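Notes from the Flarkeck visit (Unit 7, please read before lab)

Okay, so for those of you who missed the bus, we spent our December afternoon at Flarkeck, and Glória Quintela walked us through the bin-picking cell from start to finish. I had a great time, and I think most of you did too!

Two words to hang on to. A "grasp" is where and how the fingers close. A "pick" only counts if the thing ends up where it's supposed to go. Glória's team logs every try in sets of 100, and on the day's first set they got 68 picks. She was pretty cheerful about that (last spring it was 40).

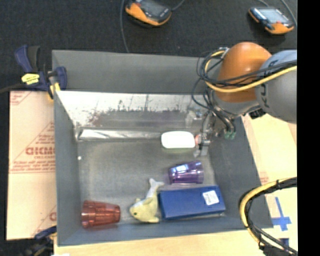 Bin picking gets hard when the objects have nothing in common. A stiff box gives you flat sides and clean edges, so the blue one is a friendly target. Now think about the see-through cups, red and purple, lying on their sides: depth cameras often have trouble with clear plastic, and glare makes it worse. And a plush toy squishes, so where do you even measure it?

For lab, choose one of those objects and write half a page on how you'd grab it. Sketches welcome, messy is fine.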